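Report on the Visit to the Talar Household Goods Center, Salinas

Prepared for the Stumau Institute for Applied Home Studies
April 2025

1. Purpose of the visit

The Institute was invited by Talar to attend the spring open day at its Salinas center, where the company reviews small household articles before they are accepted into its rental and student housing inventory. The delegation consisted of 2 staff members, Kolbrún Hafþórsson (Furnishings) and Delia Lagos (Training). The visit followed an exchange of letters begun last October concerning the contents of the standard kitchen and washroom kit, which the Institute currently recommends to its member residences and which has not been revised in several years.

2. Program

Guests were received in the main hall and given a printed schedule. The morning was reserved for the storage areas and the afternoon for the review tables. Groups were limited in size, and the center had admitted 75 visitors in total. The delegation was placed in the second group and shared its tour with representatives of Harnudel, a residence operator with a strong interest in replacement costs.

The storage areas were orderly and well labeled. Shelving is arranged by room of use, with kitchen articles nearest the loading door. Ms. Lagos noted that the labels give the date of last inspection but not the name of the inspector, a point on which our own practice differs. Tour leaders explained that breakage among cups and bowls remains the largest single reason for withdrawal from inventory.

3. The review tables

Articles are brought to the tables a few at a time and considered for handling, cleaning and storage. The pairings are deliberate. A cup is set out with a knife or a grooming article to see how items of different shape and weight sit together on one surface, as they would on a crowded counter in a shared apartment.

At the first table the delegation saw a square cup in a cream or beige shade and a black kitchen knife with a broad, cleaver-style blade. Both had been placed on a smooth, pale board laid over a light wooden table. Ms. Hafþórsson observed that the matte board made the shape of each article easy to judge, and she recommends that a similar surface be obtained for our own training room. 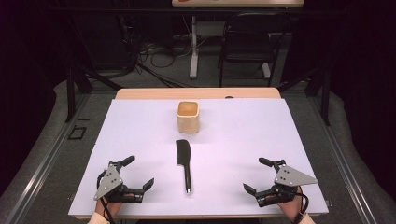

4. Observations on individual articles

Cups. The square form was discussed at some length. Talar favors it on the grounds that it uses shelf space well, and the Harnudel representatives were inclined to agree. Our delegation reserved judgment. Rounded corners are easier to wipe out than sharp ones, but residents accustomed to a round rim may find a square one awkward to drink from. A trial in one residence would settle the matter.

Knives. The squared-off blade is suited to vegetables and general chopping, and a broad blade is useful for lifting cut food from the board. The delegation asked whether a single knife of this type could replace the two now supplied. Talar staff thought so. Ms. Lagos did not, and her view is recorded at her request: small fruit is better handled with a shorter blade.

Combs and grooming articles. These were a later addition to the program and drew more interest than expected. The comb on review was dark brown, with a long cylindrical handle, a bright metallic end cap and the words "Creative Art" printed in white along the side. Its teeth are fine and closely spaced. Such combs are pleasant to hold, although fine teeth collect lint and call for regular cleaning with a small brush.

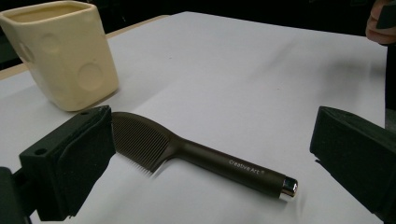
The question for the Institute is whether personal articles belong in a furnished kit at all. Talar includes them in its short-stay packages only, and issues them new to each resident. The added cost was quoted as 35 cents per kit for packaging, exclusive of the article itself. Our member residences have so far left such items to the resident, and the delegation sees no pressing reason to change this for long-term stays. Short-stay rooms may be considered separately.

5. Follow-up

Talar has offered to lend a set of square cups for a trial period, with delivery to Stumau at its own expense. The delegation recommends acceptance. A draft revision of the kitchen list will be circulated to member residences for comment — the washroom list will follow once the short-stay question has been decided. Copies of the Talar storage labels have been placed in the training room binder.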